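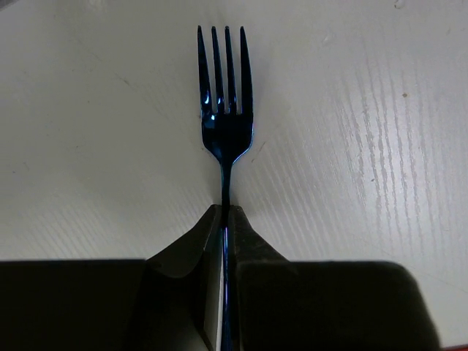

在网上聊了很久的人,怎么知道他用的是不是自己的照片?
最省事的办法是把照片存下来,放进搜图网站查一遍,再约对方开一次视频。照片如果出现在别人的主页、模特资料或电影剧照里,而对方又总是推掉视频,就先停下来,别汇钱,也别买车票去见面。

这一问一答放在我们网站的第一页,也是上半年点开次数最多的内容。收到拨款的时候,我们以为大家最想看的会是法律条文,结果来的人几乎都在问这一句。所以这份进展报告也从它写起。

致Miettinen基金 项目联络人Marcela Charvát女士
项目:网络交友身份核实与陪伴热线
报告日期:2019年6月2日
执笔:Birutė Petrauskas

先讲最高兴的一件事:热线接通了!去年申请时我们写的是“争取开通文字咨询”,现在文字和电话都有了,Stomonbridge和Gorkevdale两地的人打的是同一个号码,由同一组人接。到写报告这天,网站问答页的访问量是2411次,通过热线或留言来求助的有167人。对一个刚起步的小项目来说,这个数字让我们全组都很兴奋(Géza把它写在了办公室门后的白板上,谁也不许擦)。

一、求助的人都在问什么

最多的一类,是通过朋友的好友列表认识的。对方先在主页上留言,然后转到邮件,再转到短信,聊上几个月,感情已经很深了,可是从来没有听过声音。另一类是在游戏或歌迷论坛里认识的,聊得更轻松,也更晚才谈到见面。还有一小部分人已经动身去了对方说的那个城市,到了以后电话打不通,只好自己在车站附近找旅馆住下。

有一位先生允许我们在报告里提到他的经历,条件是不写名字。他从Markville坐长途车去见一位聊了大半年的女士,在对方给的地址附近走了两天,没有找到那栋楼。后来他在租来的影碟里看见了那张脸,是一个配角演员。他打来的时候并不是要报警,他想知道的是,跟他聊天的那个人究竟是谁,那些话是不是也是假的。我们没有办法回答他后半句。陪他聊了三次以后,他自己决定把邮件全部打印出来收好,不再回信。他现在偶尔还会写来几行字,说说近况,我们每次收到都很开心。

这样的来电改变了我们对热线的想法。原来的培训教材有一大半在讲怎么查照片、怎么看邮件头、怎么保留证据,这些当然要讲,而且很有用。可是许多人打来时心里已经有答案了,他们要的是有人听完整件事,中间不笑,也不说“你怎么会信这个”。Patricio Cuesta为此重新写了接线的开场部分,把查证步骤挪到了后面,第一段只问对方愿意从哪里说起。

二、接线员培训

第一期培训在Gorkevdale办完,共有20人参加,地点借的是当地图书馆的阅览室。课程由Patricio和Géza Lengyel轮流讲,Géza负责技术那一半。他准备的练习特别受欢迎:每人拿到一份编出来的交友资料,自己去找哪里对不上,比如自称住在海边却总在说山里的天气,或者照片里的季节和发信的日期差了半年。学员们做完一份还要第二份,下课时间一推再推,最后是图书馆关灯了大家才走。

也有不顺的地方。电话角色扮演那一节安排得太靠后,有几位学员还没轮上就结束了。下一期会把它放到第一天下午。另外,我们低估了听这些故事对接线员自己的影响。Valdemar Hviid提出每次值班结束后留出半小时,让同班的人坐下来喝杯茶再回家,现在已经写进值班表,大家反应很好。

三、网站和材料

问答页目前有五个主题:核对照片、第一次视频、对方开口借钱、第一次见面、发现受骗以后。每个主题都是一个问题配一段短回答,手机上也能一屏读完。我们收到不少留言说“终于有一个不吓人的网站”,这句话全组读了好几遍!

“第一次见面”那一页改动最大。初稿写得太像安全手册,满篇都是不要。读者来信说,他们的对象是真的,两个人已经视频过很多次,只想知道第一次见面怎么安排才舒服。所以我们补写了一半内容给这些人:选白天,选人多的咖啡馆,各自安排回去的交通,事先告诉一位家人或朋友,见完面发个消息。顺便汇报一个好消息,有一对读者按这一页的建议见了面,如今已经订婚,寄来了一盒点心。

纸质折页印好了,放在Stomonbridge的社区中心和两家网吧。网吧老板起初担心客人看了不高兴,后来主动来要第二批。折页上的字号偏小,年纪大一些的读者看着吃力,加印时会改大。

四、经费使用

支出与预算基本一致。电话线路比预计便宜,省下来的部分经Marcela同意后用在了折页加印上。培训的交通补贴略有超出,原因是有学员从Markville赶来,路程比我们当初设想的远。明细表和票据复印件随信另寄。没有任何一项需要追加拨款。

五、还没有做到的

晚间时段的接听不够。来电集中在夜里,而我们目前到晚上九点就转留言,第二天再回拨时,有些人已经不想说了。Valdemar正在和几位愿意值夜班的学员商量,希望先从周末开始试。

和交友网站的沟通也慢。我们写信给几家网站,请他们在举报页面放上热线号码,目前只有一家回信,说会转给相关部门。我们会继续写,也想请基金帮忙引见。

还有一件事拿不定主意,想听听你们的意见:有些求助者请我们替他们联系照片的真正主人,告诉对方照片被盗用了。我们觉得这是应该做的,可是贸然去信也可能把人吓一跳。目前的做法是写好一份说明,由求助者自己决定是否寄出。如果基金资助的其他项目有过类似经验,请务必告诉我们。

六、接下来

第二期培训定在10月,地点换到Stomonbridge,报名的人已经不少,里面有一位是曾经打来求助的人。她在报名信里写道,那时候接她电话的人一直没有催她挂断,她也想做这样的人。Patricio读信的时候我们都在场,那天下午谁都没怎么干活。

网站会增加“帮朋友看一看”的页面,写给那些替家人朋友担心、又不知道怎么开口的人。初稿由我来写,写好后先寄给Marcela过目。

Marcela如果方便,欢迎来Gorkevdale看看我们的办公室,最好挑值班换班的时候来,茶是现成的。

Birutė Petrauskas
代表项目组全体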